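October 21, 2018

Wrist-view policy, second round. Vasco got the Sostum checkpoint loading before lunch and I've been grinning since! The big change from the last run is the crop: we now feed the full wrist view at 410 x 410, no background masking, and let the network sort out for itself what matters. Kartini was sure the floor clutter would swamp it (so was I, a bit). Training took 718 epochs before the loss went properly flat, and I'd have stopped it far sooner.
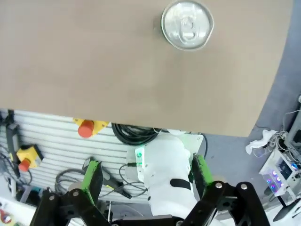 The nice bit is how early the approach direction settles. Plotting the predicted heading step by step, it locks on within the first 12 steps of an episode, and after that the corrections are tiny. The old masked version kept wandering right up to the grasp. I want to see the same plot for shiny targets against matte ones, because a metal lid changes so much with the lighting and I half expect trouble there.

Gebremedhin has a good idea about jittering brightness during training. He'll set it up on the Serrano machine, 1000 extra samples to start with.

To do:
- rerun with the wrist camera exposure locked
- ask Idalina for the Wikport logs, the old ones too
- save the heading plots somewhere sensible (mine are still on the desktop)

Margarida wants a draft figure by December. Very doable!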